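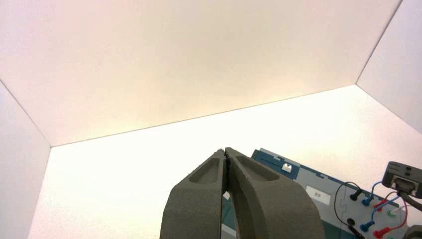 Progress report: Dirkirska bench automation project, open day period

Prepared for the program funder by the project coordinator

1. Summary

The main activity this period was the open day in August, held in the Aidoo building. It was the first time we had shown the arm working on the task boards to people from outside the project. The doors opened at 10 a.m. and closed at 4 p.m. The sign-in sheet shows 70 visitors, which is above the 60 we gave in the application. Most came from trades colleges and small electrical firms in the region. A few parents and school students came in the last hour.

Spending is within the period's budget. One deliverable, the written operator guide, has moved to the next period. Details are in sections 4 and 5.

2. What was shown

We ran two benches. At the first, visitors could work the boards by hand, following the same task cards we use with the arm. At the second, the arm did short runs on a board with switches, a dial, a small LCD readout and coloured banana plugs. Each run was started by staff and explained while it went on. A run took a few minutes, and we left time between runs for questions.

The boards are modular. The panels lock together at the edges, so a board can be made up for one kind of task and changed for the next. Visitors from the colleges were more interested in this than we had expected and several asked for the panel drawings. We have passed those requests to Kevia, who made the panels for us.

The task cards cover three kinds of work:

Setting a toggle switch to a position called out by the visitor
Turning a dial to a number
Placing or removing a banana plug by colour

Switches went well all day. Plugs were harder. The arm lined up with the sockets in most runs, but on several occasions staff stopped it before it pushed, as the plug was leaning. We told visitors this was the part still being worked on. The log from the day has been kept and will be used in the next round of changes. 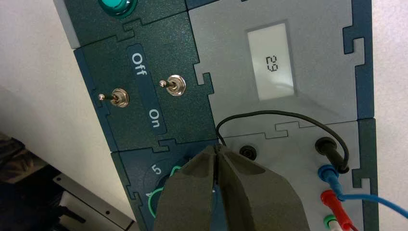 3. Visitor feedback

Feedback forms were left at the door and collected at the end. The comments below came up more than once.

The runs were slower than people thought they would be. Some said this made it easier to follow.

Labels on the panels are hard to read from the visitor side of the bench. On one switch panel the On and Off labels run sideways from where people were standing. A large printed copy of the layout on the wall would fix this and costs very little.

College instructors wanted to know whether their students could write task cards. We think so, and have added it to the plan for next period.

Two firms asked about price. We said the project is not selling anything and gave them the contact for Fornaro, who supplied the arm and the fittings.

There were also complaints about parking and about the heat in the room after lunch. We will ask for the larger room next time.

4. Progress against the work plan

Board building: complete. All boards in the plan are made up and tested.

Practice runs: ahead of plan. The target to the end of this period was 300 logged runs and we passed it the week before the open day.

Plug handling: behind plan. The finger covers were changed once this period and we expect to change them again. Grip has improved on the plugs, but the angle of approach still needs work.

Public demonstration: complete, as described above.

Operator guide: not complete. A draft exists for the switch and dial tasks. The plug section was held back, as the steps are likely to change.

5. Budget

The open day cost almost $2,000, covering room hire, printing, lunch for staff and a courier for the second board. This was charged to the outreach line, which has enough left for one more event of the same size. No money has been moved between lines and we are not asking for any change.

6. Next period

Finish the changes to the plug approach and repeat the plug runs
Complete the operator guide and send it to the funder in draft
Print wall copies of the board layouts
Trial student-written task cards with one college
Book the larger room for the second open day

We would welcome a visit from program staff during the plug runs. Mornings are best, as the benches are used for teaching after 1 p.m.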